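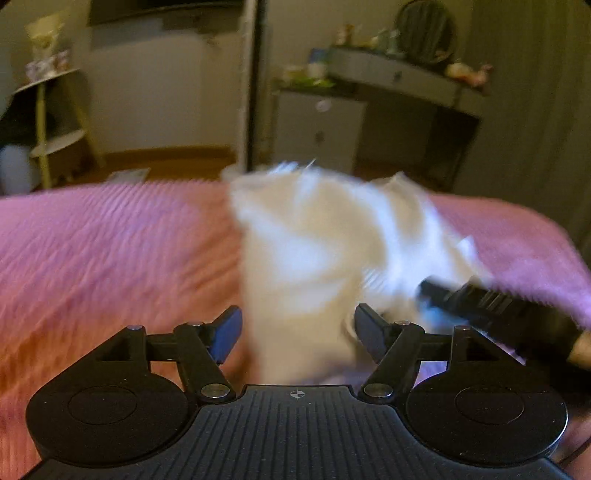 Dong-hyun Heo asks whether bedding and small items can go in the Zendow together, and says his sheets keep coming out in a ball with the socks still damp inside. They can go in together if the load is light, but separate loads dry more evenly. Use the steps in this section for both.

Reading time: 2 min

Section 6. Drying bedding and small items

Before you start

The Zendow compact dryer draws up to 2,000 watts on High. Plug it directly into a grounded wall outlet. Do not use a power strip or extension cord.

CAUTION: Do not dry anything that has been in contact with gasoline, solvent or cooking oil, even if it has been washed since.

6.1 Sheets and covers

1. Check the care label. If it shows a crossed-out dryer symbol, hang the item up instead.
2. Shake each sheet out fully. Close zippers and fasten the buttons on duvet covers so that other items do not work their way inside.
3. Load one sheet at a time, loosely. Do not wrap it around the drum.
4. Clean the lint screen and push it back until it clicks.
5. Turn the dial to Bedding and press Start.
6. When the chime sounds at the halfway point, open the door, pull the sheet apart and turn it over. Close the door and press Start again.

NOTE: The chime is on by default. To turn it off, hold Signal for 2 seconds.

If a sheet is still damp in the middle at the end of the cycle, untangle it and run Timed Dry on Low. A second full Bedding cycle is too long for most cotton sheets and will leave them stiff.

6.2 Socks and other small items

1. Turn socks right side out and separate the pairs.
2. Place them in the mesh bag supplied. Fill it no more than halfway -- a packed bag dries slowly.
3. Select Delicate for anything with elastic or a decorative edge. Select Normal for plain cotton.
4. Remove the bag as soon as the drum stops.

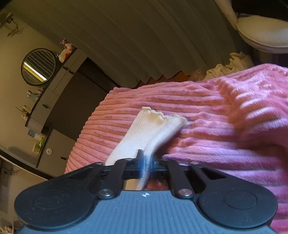 White ribbed sock with a ruffled cuff. Use Delicate.

Loads under 200 grams may not touch the moisture sensor often enough, and the cycle can end early. Add a dry hand towel or use Timed Dry.

CAUTION: The drum rim stays hot after High. Let it cool before reaching to the back for stray items.

6.3 After each load

Empty the lint screen and wipe the sensor bars with a soft cloth. If you use dryer sheets, wash the screen in warm water every month and let it dry before refitting it. Leave the door open a little between loads. For error codes, see Section 7.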